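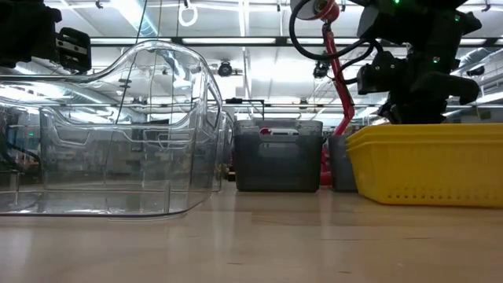
My brother-in-law asked me last week what I do on the days when the robot "is not doing anything". He believes that such a machine is switched on once and then it works until it is old. I promised him an answer, and it became too long for a message, so I put it on the blog.

I look after one cell in a hall in Batley. The cell takes small parts out of bins and puts them in other bins, or in a basket, and then the other way around. The software people write the part that decides where to grip. My part is everything you can hit with your hand: table, arms, grippers, cables, bins, lamps. Siyabonga Potgieter was doing this before me and he left me a notebook with 50 pages, of which I can read perhaps half. His handwriting is the handwriting of a doctor.

**The morning round**

I begin with the cables, always. A cable on a moving arm does not break in one day. It becomes a little stiff near a clamp, then the jacket gets a white line, then you have an error which comes only when the wrist is turned to one side and goes away when you come to look. I spent most of April on such an error. I changed the connector, I changed the board, I blamed the software (I have apologized to Pieter Kekana for this), and it was the loop behind the wrist. The loop was too short by two fingers. Now I leave a generous loop and I move each arm by hand through the whole turn, slowly, with my other hand on the cable. If I feel that it pulls, I open the clamp and give it more.

It looks ugly. A colleague from Zuso who visited us said it looks like washing line. I let him say it.

After the cables come the fingers of the grippers. I clean them with alcohol and a cloth without fibers, and I look at the pads with a small lamp from the side. When the light comes from the side you see the wear very well. From the front you see nothing. Then I open and close five times with no part, and I listen. A healthy gripper makes the same sound five times.

**The bins**

My brother-in-law would not believe how much of my week is plastic. We use clear bins, dark gray ones you can see through a little, and a yellow basket with small holes. For a person all of these are simply boxes. For the cell they are three different problems.

The clear ones are the worst. The lamps on the ceiling shine through them and on them, the walls bend everything what is behind, and the depth picture gets holes exactly where the rim is. And the rim is the place where you do not want to make a mistake. With the gray ones the rim is good but the small things inside become dark. The yellow basket is my favorite. It has a thick edge, the color is strong, and the system finds it even on a bad day.

So the clearance above the rim is something I set myself and I do not leave it to the camera. The way I do it:

1. Put the bin at its place on the table and press it down, it should not rock.
2. Bring the gripper over it in slow mode, with one hand on the stop button.
3. Lower until a strip of cardboard, folded double, just slides between the lowest piece of the gripper and the rim.
4. Save this height, and add 5 mm for the clear bins.
5. Go around all four corners with the same cardboard. If one corner is tight, the table is not level, and you start again from the table.

Step five is the one I used to skip. In May I did not skip it any more, after the lower housing of one gripper touched a rim and took the whole bin for a small walk. Nothing broke. The bin has a scratch and I have the memory.

**The table**

We have a wooden top and I like it, it is quiet and kind to the things we drop. But it shines. The ceiling lamps make pale lines on it and some mornings the vision thinks a line is an edge. The man from Steyn who sells us mounts recommended a black rubber mat. I tried one for two days. The bins did not slide any more, good, but the mat collected dust and the dust came on the finger pads. I took it away and asked Pieter to mask the table in the software, and he did it in one afternoon, so I could have asked him first.

**What is still open**

The arm nearest to the middle has a slightly warm joint after a long run. It is inside the limit from the manual and I write the temperature every evening. Yesterday it was 51 degrees. If it continues to climb I will order a new bearing set from Mosico, where delivery is slow, so perhaps I should order it now and stop writing about it.

I also want to copy Siyabonga's notebook in a file before the coffee reaches the last pages. If somebody reading this knows what he means by "turn the small one back until happy", please write me. It is on the page about the second gripper and it is underlined.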